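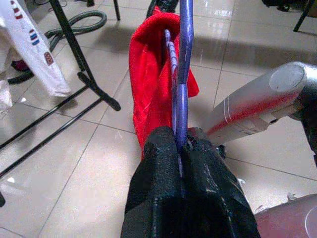
Why did the robot keep its grip on a hanger after the garment had slipped off it?
The controller judged a grasp by the gap between the fingers, and a hanger shaft holds that gap steady whether or not any cloth is still hanging from it.

5.2 The silent drop

Of all the faults we logged with Ila, our two-arm laundry system, the silent drop taught us the most. A silent drop is a run in which the cloth leaves the hanger, the arms carry on to the rack, and the controller records a success. Over 1,000 hanging attempts we found 91 of them. Not one raised an alarm! We had expected the hard part to be finding the collar or the hem in a heap of mixed clothes, and we had spent most of the spring on exactly that. The grasp planner (Section 3) did well there. The trouble came later, in the few seconds when one arm holds the hanger and the other lets go of the cloth.

We first noticed the fault while checking the logs against the overhead recording from the Dratton test room. The two simply did not agree. A run marked as complete at the rack would show a garment lying back on the table, and the next run would then start from a pile the planner believed to be smaller than it was. In the worst stretch, one early drop threw off every run until the operator stopped for lunch.

Figure 7. Both arms at the table with a red garment. A thin purple rod extends from the left gripper toward the right one, and denim shows beneath the red cloth. 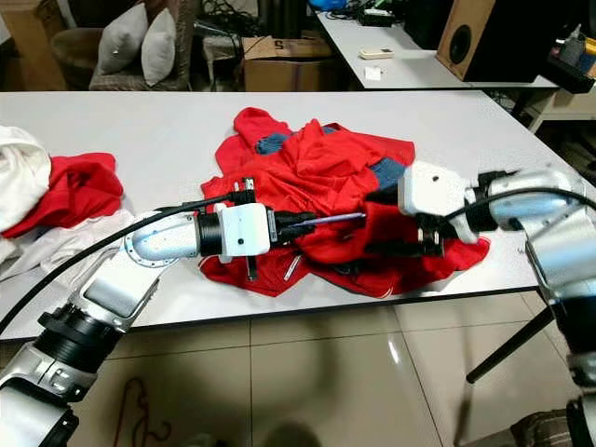
Skiltitz Ugwu

The cause is easy to state now that we have it. Ila reads finger width and motor current. When the fingers close on a bare hanger, width settles at the thickness of the plastic and current rises to its holding level. When they close on a hanger with a shirt on it, both readings look almost the same, as the fingers hold the shaft and the cloth hangs from somewhere else. Our success test asked only whether something was in the grip. It never asked what that something was carrying.

Two conditions made drops more likely. Slick fabrics slid when the wrist turned faster than the cloth could follow. Mixed piles were worse - a sleeve or a trouser leg caught under the heap would hold the garment back as the arm lifted, and the hanger came free on its own. Friction between denim and a light top was enough to do this even when neither was knotted.

We tried the simplest repair first, a short pause after lifting in which the wrist force sensor weighs the load. We replayed it on 2,726 stored lifts to set a threshold, and then ran 48 new attempts with the pause in place. Silent drops fell to four, all with very light garments whose weight sat close to the sensor noise. This pleased us a great deal, given that the change needed no new hardware and only a small edit to the lift routine.

The pause does bring a safety question that we have not settled. With a garment snagged under the pile, the sensor reads a high load and the arm holds its position under tension. If the snag then lets go, the hanger swings toward the other gripper. We now limit the pull and have the arm lower the hanger again whenever the load climbs past the limit, and people stay behind the floor line until both arms are still. Section 5.3 looks at how often that limit was reached and what it cost in time.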